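How a Robot Hand Learns to Hold Things

Last updated: February 17, 2021

Do you know how many small jobs your hand does when you take a bottle from the shelf? It opens, it goes around the bottle, and it stops closing at the right moment. You don't think about any of this. A robot must do every step because a person has told it how.

In our shared workshop, which we call Garkent, we build with robot arms and hands. Robot hands have finger parts that do not bend like skin and bone. Each part is stiff, and between two parts there is a joint, like the hinge of a door. 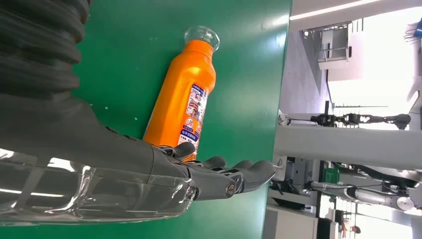
A joint needs something to turn around. In a door it is a metal pin, and a robot finger can use the same idea. Look at the side of the knuckle and you will find a small round silver pin in the dark gray plastic. The clear plastic cover on the forearm is another thing to notice, and higher up there is a sleeve with folds like an accordion. Folds are useful on a moving arm, for they can open and close when the arm bends.

Now comes the difficult question: how hard should a hand squeeze? If it squeezes too little, the bottle slips. If it squeezes too much, a soft bottle goes flat. When we began in June we used an empty bottle and did 15 tries before lunch. After this we put in 200 grams of water, and later 240 grams. Each change made us set the fingers again. A heavier bottle wants a stronger grip, and a smooth one slips more easily than a rough one.

You can try it at home. Put on thick winter gloves and pick up a plastic bottle with only your thumb and 2 fingers. Then close your eyes and do it again. Slow, isn't it?
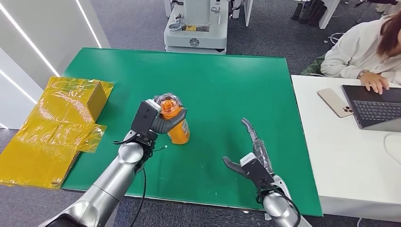 Shiuli Dissanayake wrote to us that her class did the glove test with wet bottles too, and the floor needed a towel afterwards. She asks if a robot can feel that something is slipping. Some robots can. They have sensors in the fingertips, which are small parts that measure pressing. Other robots only measure how hard their motors are working, and they guess the rest from that.

If you make your own hand from cardboard and string, begin with one finger. Cut drinking straws for the bones, leave a little gap for every joint, and pull the string slowly. When one finger bends well, make the thumb next.

Contact: Menaka Siddiqui, Garkent workshop | Copyright 2021 Garkent | Back to top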